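Brirnora Folding and Sorting Table Cover, with Terry Hand Towel Set

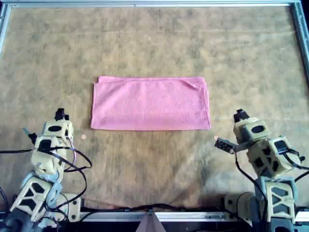

Supplied by Misska. Product group: laundry and linen room equipment.

The Brirnora cover is a loose-laid fabric surface for tables used to fold, sort and inspect towels. It goes over an existing bench top and needs no fixings. The range is sold to linen rooms, small hotels, salons and training kitchens, and each cover can be ordered alone or with a set of terry towels from the same catalogue section.

General

The cover is a single piece of woven cloth, hemmed on all four sides. The mottled pattern in beige and olive hides lint and light soiling between washes. Plain colours such as white, pink and pale blue stand out well against it, so edges and loose threads are easy to find when checking folded stock. For khaki or brown towels the plain grey cover should be ordered instead.

The cloth has enough grip to hold a towel in place while one edge is brought over. It is not padded and is not suitable for ironing or pressing. Steam irons and hot trays must not be placed on it.

Small wrinkles will form in use, mainly along the front edge where the operator leans. These do not affect folding, but should be smoothed out before towels are measured. On benches with a raised rail or profile edge, the cover is laid inside the rail and the surplus is tucked under at the back.

Towels

The terry towels are loop pile on both faces with a flat-woven border at each short end. Weight is 600 g per square metre. The salmon pink is yarn dyed and can vary slightly between batches. Customers topping up an existing stock should quote the batch number from the sewn label, and Misska will match it where cloth remains.

New towels shed some pile during the first washes. They should be washed once before issue, separately from dark items. Fabric softener reduces absorbency and is not recommended.

Folding to shelf size

The method below gives a flat rectangle, wider than it is tall, which fits the standard Stultus open shelf.

Lay the towel out with the long edges running left to right. Smooth the pile from the centre outwards with the flat of the hand.

Bring the far edge over to meet the near edge. Align the corners first, then the middle.

Fold once more in the same direction if the shelf depth requires it. Thicker towels are normally left at one fold.

Check the corners. Terry has a certain amount of stretch, and a corner that was pulled during folding will turn back on itself or leave the upper layer short of the one beneath. Open the last fold, pull the corner square and close it again. Pressing a turned-back corner flat does not correct it, and the crease will show after storage.

Stack with the folded edge to the front.

A doubled or uneven upper border is acceptable on towels for general issue, provided that it faces the back of the shelf. For display stock both layers should be level.

Care of the cover

Shake out daily. Machine wash at 40 degrees, line dry or tumble on low. Do not bleach. The cover may shrink slightly in the first wash and is cut with an allowance for this. Stains from oil or hair products should be treated before washing.

Wear appears first at the front hem. The cloth was tested by Misska to 3,000 folding cycles with no holes or broken hem stitching. Slight loss of colour was recorded from the middle of the test onwards, and this is not treated as a fault under the guarantee.

Ordering information

Brirnora cover, mottled beige and olive: single
Brirnora cover, plain grey: single
Terry hand towel, salmon pink: pack of 20
Terry hand towel, white: pack of 20
Combined set: one cover, one pack of towels in either colour

Non-standard cover sizes are cut to order. Please give the length and width of the bench top and state whether there is a rail on any side. Dimensions should be in millimetres and measured inside the rail. Cut covers cannot be returned unless faulty.

The catalogue reference for the range is 53. The reference should be used on all orders and enquiries, together with the colour.

Delivery and returns

Stock items are sent folded in a paper wrap. Transit creases drop out after the first wash. Unused towels can be returned in full packs only. Cut-to-size covers are made in weekly runs, except in October, when the cutting room is closed for maintenance and orders are held until it reopens.

Customers in Ireland may order through Ní Mhurchú, who hold both cover colours and the white towels. Salmon pink towels are sent direct from Misska.

Technical questions on cloth and sizing: Diarmuid Ó Gríofa
Orders and batch matching: Aidan Lenihan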